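Spent most of the evening folding laundry and thinking about how I fold laundry, so this is going to be a thread about towels and sweaters. Mute me if you need to.

Background: we moved into the Storulcombe place in February. The linen closet is one shelf above the water heater. Whatever goes up there has to be folded to fit or the door won't close.

The old apartment had a real closet and I got lazy. I folded everything in half until it was small enough and shoved it in. Doesn't work on one shelf.

First thing I changed was the surface. I used to fold on the bed. A bed gives under your hands, and the bottom layer bunches up where you can't see it. Flat table, nothing else on it, much better.

Second thing was size. I cut a piece of cardboard to the depth of the shelf and keep it next to the dryer. If the folded towel is bigger than the cardboard, I open it up and start over. I've mostly stopped needing it.

Thick things get folded in thirds the long way, then in half, then in half again. Thin things I do in half the long way first. If you do thick things in half the long way you get a fat fold on one side and the stack leans.

The part I kept getting wrong was the pickup. I would grab a towel by whatever corner was on top and shake it. You end up with a twist halfway down and then you fold the twist in.

What I do now is find an edge with some structure to it, a hem or a ribbed band, and lift from there. Let the rest hang straight down until it stops swinging. Then lower it so the bottom touches the table first and the rest follows.
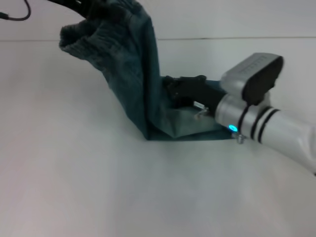
Other hand stays low, near where the fabric meets the table. You want to be able to pull that bottom fold out flat before the rest of the weight comes down on it. Once it's all down, dragging it around just makes wrinkles.

Knits need more care than towels. Don't hold a heavy sweater up by the neckband for long, especially a damp one. Get it down on the table and do the straightening there.

Someone asked about hanging sweaters instead. I don't. Got shoulder bumps in two of them and they never really came out. Cotton ones might be fine, I don't own many.

On drying: our dryer is a secondhand Fenimside and the low setting still runs hot. Towels go in, knits go on the rack. I take the towels out as soon as it stops and fold them right then. If they sit in a heap for an hour they hold the creases.

Detergent, since it always comes up. I use Kļaviņa, the unscented one, and less of it than I used to. My towels were getting stiff and cutting the amount helped. I skip fabric softener on towels completely.

Weighed a few things on the kitchen scale because I wanted to know what the shelf was holding. A bath towel came to 455 grams and my heaviest sweater was 423. The shelf brackets are rated for plenty more than what I've got up there, so that's one worry gone.

Zhenhua Shao replied that rolling saves more space than folding. I tried it for a week. It does for hand towels. Bath towels rolled up were too deep for my shelf and the front ones kept dropping onto the water heater. Went back to folding.

Stacking order: the ones we use most go on the left because the door only opens from that side. Fold facing out, loose edges to the back. You can pull one out without dragging the next one with it.

Still haven't figured out fitted sheets. I have the Sedthorpe ones with the very deep pockets and they come out as a lump every time. The lump goes at the back.

If anybody has a method for those that works with one person and a small table, please post it. No videos with two people holding the corners.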